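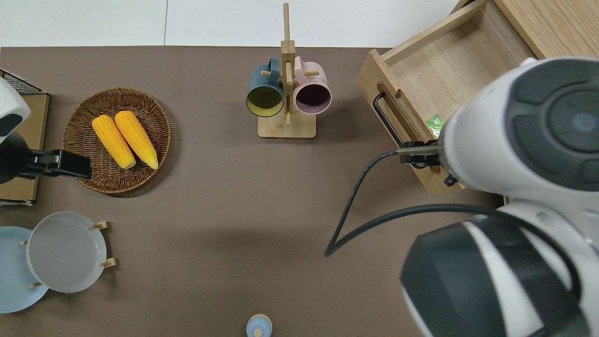

One reader wrote in to ask if the mug tree has to go together before the drawer cabinet, or if the order doesn't matter. Either way is fine, but I do the cabinet first and I'm sticking with it, so that's how this section runs.

Setting Up Your Lodura Countertop Set

1. Put the cabinet at one end of the table, with room for the drawer to come all the way out. I forgot that last bit the first time and had to shift everything over!
2. Pull the drawer by the middle of its handle. A new runner can feel stiff - go slow and it should glide.
3. Fill the drawer with light things. Tea is perfect. My limit is 600 grams.

CAUTION: Don't lean on an open drawer. I mean it.

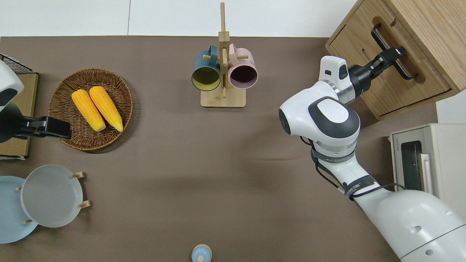
4. Push the drawer shut with a flat hand, and then check the two handle screws from the inside. Snug is plenty (I stripped one in June by getting carried away).
5. Stand the mug tree in the middle of the table and hang your mugs on opposite sides, so it doesn't get tippy.

NOTE: Big heavy mugs go on the lower pegs.

6. Set out the dish rack and slide your plates in on edge, one to a slot.
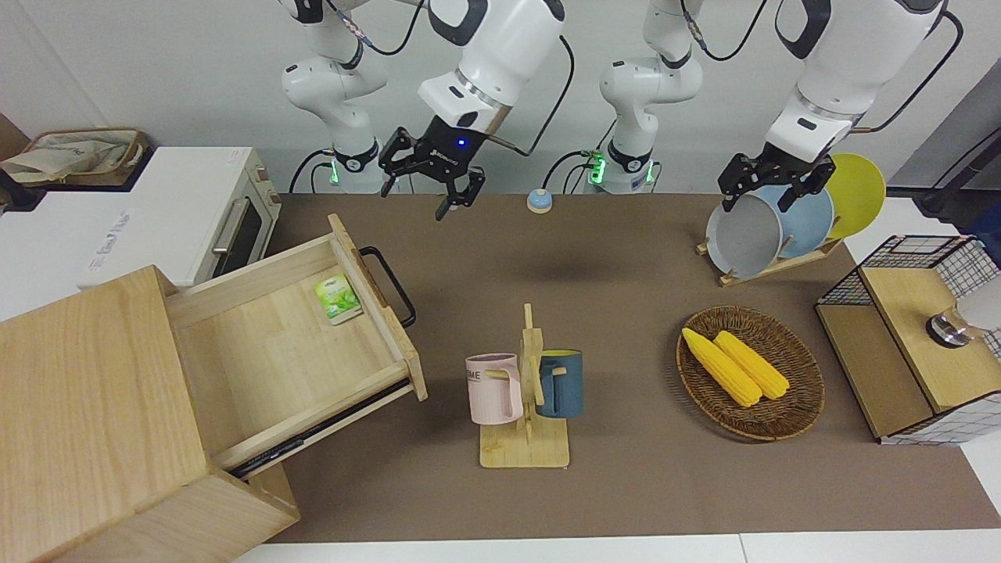 Step 6: plates in the dish rack, mugs on the tree.

7. Save the woven tray for last and use it for whatever you're cooking that night. I love it for corn.
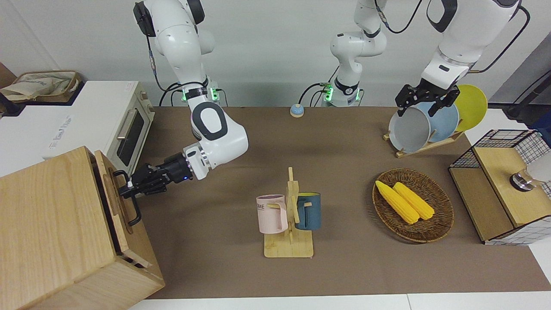
Can I wash the wooden pieces in the sink?
Wipe them with a damp cloth and dry them right away - soaking makes the pegs swell.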